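3.2 Containers left on the table

The second group of objects in our study is the empty drink containers which stay on the table after the meal. In the households of the Sugiyama area we registered 3,483 such containers, and nearly 100 of them were standing on a coaster or a small mat. We consider this detail important – a person who puts a coaster under an empty bottle still treats it as part of the table.
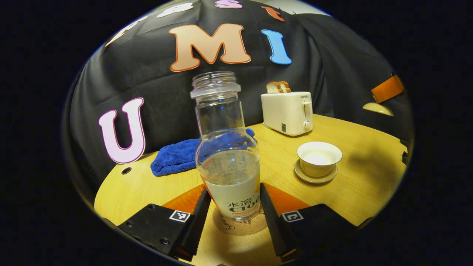

Photo: Toshiko Ebihara, Aug 23, 2019

Figure 2. Empty plastic bottle without cap, on a round cork coaster. The label shows "C100" in large characters.

The bottle in Figure 2 belongs to the type we call "clear, narrow neck". It keeps its label, and the cap is absent. In our coding the cap and the label are noted separately, as the local sorting rules ask for both to be removed. The coaster is coded as "support, cork", and the printed script on it was not transcribed.

Bottles of this type were often kept for a second use, mostly for watering plants. The participants of the Lenine group described this habit in the September interviews, which are discussed in Section 4.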